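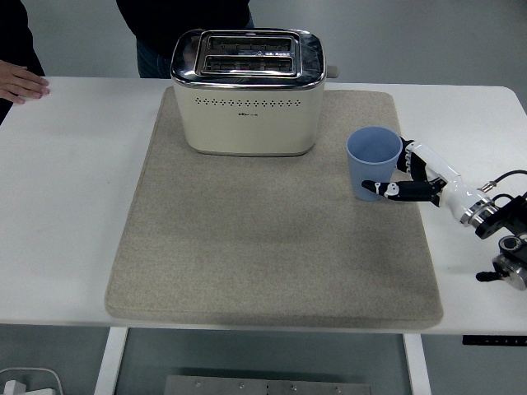
Bradidis breakfast set - read me first

Hello! I put this folder together because I like breakfast things, mostly toasters and cups on tabletops. You get around 500 pictures, split into 2 folders: Pulton (400, toasters and cups) and Jakside (the rest, mugs and plates). Labels are in plain text, one line per picture. I've only labelled the main items - crumbs don't count. Spotted a wrong label? Send me the file name and I'll fix it in June.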